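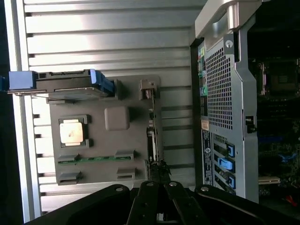 Corinne Marchetti asked me last week whether you need to know anything about computers before you come along, and no, you don't! If you can hold a screwdriver and you're a bit curious, you're in.

I'm after 21 people for the Tillman desktop workshop, starting 7 January 2023. We lay a tower on its side, take the panel off and get to know what's in there: hard drive, memory, processor, power supply, all those cables. 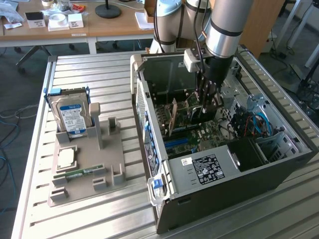
Each session runs two hours and you'll work in pairs, so bring a mate (or I'll find you one). Tea's on me. Wear sleeves you can roll up and leave the bracelets at home.

By the end you'll know your way around a board, and which colour slot is which won't bother you any more.

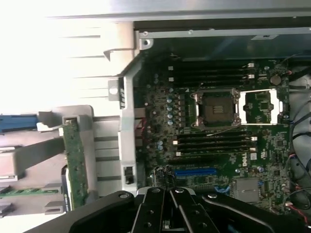 How to put your name down

Ring Soledad Ambrose at Kilteck, extension 2968.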